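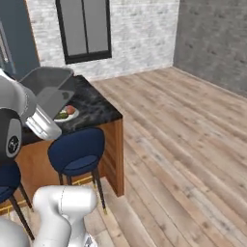 A simulated kitchen at Drustik, with the gripper over the island counter and a plate of food beside the gray bin.

The kitchen Fumiko Imai works in has no plumbing. It runs on a computer at Drustik's office in Brerkberg, which opened its doors to visitors one Saturday in May.

Imai builds the rooms. She spent most of the morning at a large screen, answering questions about bar stools and marble. Visitors wanted to know why a robot needs nice furniture. "It has to learn to work around whatever people own," she said.

The task on show was clearing a plate into a bin. Each visitor got 2 tries with a hand controller, and 20 people had signed up before lunch. A boy from Faltport knocked his plate to the floor and asked to go again.

Woo-jin Tak, who runs the tests, said the team goes through 900 practice runs on a task before trying it on a real arm. The real one stood in the next room behind a rope. It was switched off until 3 p.m., when Tak had it lift an empty cup for the afternoon group.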